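4. Embrulhar pontas e extremidades

O suporte Furik corta o filme Plostik em tiras de 300 mm. O filme é translúcido, fino e tem opiniões próprias. Leia o capítulo até ao fim antes de soltar a primeira tira.

4.1 Preparação

1. Limpe a peça com um pano seco. O pó que ficar debaixo do filme fica lá para sempre, muito bem protegido.
2. Escolha uma superfície de trabalho escura. Sobre uma bancada branca vai perder a ponta do filme, e depois a paciência.
3. Monte o rolo no suporte com a face brilhante para fora — a face brilhante é a que se agarra aos dedos.

Cuidado: a lâmina do Furik corta filme. Também corta mangas.

4.2 Primeira camada

1. Encoste a tira à haste, um pouco abaixo da ponta, e segure-a com o polegar.
2. Suba em diagonal, cobrindo metade da volta anterior.
3. Ao chegar ao topo, dobre o filme por cima e desça pelo outro lado.

Nota: não estique. O filme esticado volta ao tamanho original durante a noite, sem avisar.

4.3 Camadas seguintes e verificação

1. Repita até a ponta ficar mais larga do que a haste.
2. Alise com o polegar, de baixo para cima. As rugas e os vincos são normais e não dão direito a reclamação. Uma linha diagonal ténue, onde uma camada passa por cima de outra, também é normal.
3. Procure dobras soltas ao longo da margem. Na ponta da esquerda há uma, junto ao fim da haste, com a borda amarrotada. 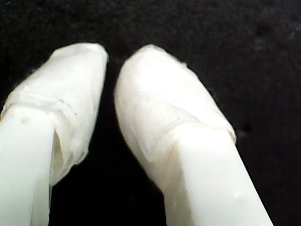

4. Assente cada dobra com um quadrado de fita Raltis (ref. 437). Se a dobra voltar a levantar, corte-a rente e não fale mais no assunto.
5. Guarde o rolo na caixa, com a ponta do filme presa na ranhura.

4.4 Remoção

Abra o filme com o raspador Rana (ref. 708), sempre no sentido contrário ao da haste. Não use x-ato nem dentes.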